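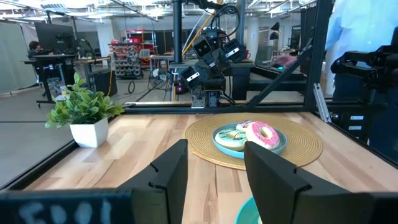
Ekaette Ekpo

1/23/26, Diane Thibodeau wrote:
> Does anybody know when Captain Pearce sold his
> second schooner? My notes say October, but with no year.

Dear Diane,

I have read the port register of Plirkholm again. He sold her after 12 voyages to India, and the buyer paid in 2 parts. The year is written badly, I think it is 1847. Bukola Haruna has copies of around 80 letters from his widow, so please ask her also.

With kind regards,
Ekaette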